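Harkard Stone Sealer, 18 oz
Item 1189
Sold by Tundham Surface Supply

Impregnating sealer for marble, limestone, travertine and unglazed tile. Water based, low odor, clear. Does not change the color of most stone.

Before you buy

We have sold sealers long enough to be tired of the claims on the labels. The maker says one coat lasts five years. We don't believe it, and we took that line off our page in February. On a kitchen surface that gets wiped down every day, plan on recoating once a year. On a side table that holds a lamp and some mail, you can go longer.

The other claim we get asked about is "etch proof." No penetrating sealer we carry will stop lemon juice, vinegar or wine from dulling polished marble. Etching is acid eating the surface. A sealer slows down liquids that soak in and stain, and that's a separate problem. If somebody sells you a bottle that promises both, ask to see it tested on a scrap of your own stone, and bring the lemon.

Do you need it at all?

Maybe not. Put a spoonful of water on the surface and leave it for ten minutes. Wipe it off. If the stone underneath has gone darker, it is taking in water and a sealer will help. If it looks the same, save your money. Dense polished slabs often pass this test with nothing on them, and putting sealer on them anyway usually leaves a hazy film that you then have to buff off.

How to apply

Clean with a neutral stone cleaner and let the surface dry overnight. Wipe on a thin coat with a lint-free cloth. Wait five minutes. Wipe off everything that's left, then go over it again with a dry cloth. Don't let it dry on top. Keep water off for 24 hours.

Test a hidden spot first, especially on stone with a lot of veining. Pale and tan areas in the same slab can soak up sealer at different speeds.
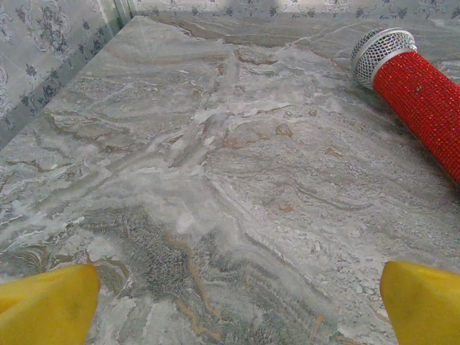

Itzel Quezada wrote to us that she did the water test on three spots of her table and got two different answers, so she sealed the whole thing and spent an evening buffing. She would do only the thirsty part next time, and she thinks our ten minutes is too short for honed stone. She may be right on the second point. On the first — we'd still coat the full top and wipe hard, since a half-sealed table can show a line.

Compared with the others

Jiketti Stone Guard costs more and smells stronger. We could not tell the two apart on our own samples. Srithong Surface Wax is a topical product and we don't suggest it for anything near food.

Shelf life is two years unopened. Do not let it freeze. Opened bottles can't be returned.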